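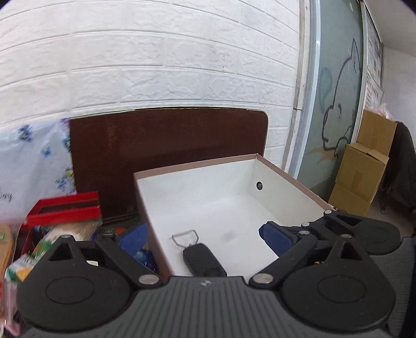
Notebook – returns sorting cell
June, entry by Abelardo Ayala, 16:40

Search this notebook Go

Third week of running the Grurholm line with the automatic picker on small items. Counter at end of early shift: 2,974 picks, 133 rejected to the manual bin. Reject rate 4.5 percent. Target from Zelinetti is 3.

Read through the reject log after lunch. Keys and fobs are the worst class by a wide margin. The ring shifts the center of mass and the planner keeps choosing the ring over the body. Changed the grasp preference to body first, ring ignored unless the body is against a wall. Not tested on the full shift yet.

Staffing side. Manual sorting used to take four people per shift, now two, with the other two moved to inspection and repack. Nobody has lost hours so far. The complaint I hear most is about pace: the two left on sorting get only the awkward items, so every piece is a decision and there are no easy ones to rest on. Pfeiffer measured 854 pieces per person per shift before, 598 now. On paper that looks like a drop. It should not go in the monthly report without a note on item mix – I have written to Jovska about this.

Inspection people want the reject reason shown on their screen. At present they see a code and have to look it up on the laminated card. Half a day of work, I think. Put it ahead of the speed increase.

Open points:
- rerun the fob class with the new preference, same bin depth
- ask for rotation between sorting and inspection at mid-shift
- stop button on the repack side is a long reach when seated, move it
- spare grip pads: check stock

Speed stays at the current setting until the first two are done.

Contact the cell office | © Grurholm Returns | Back to top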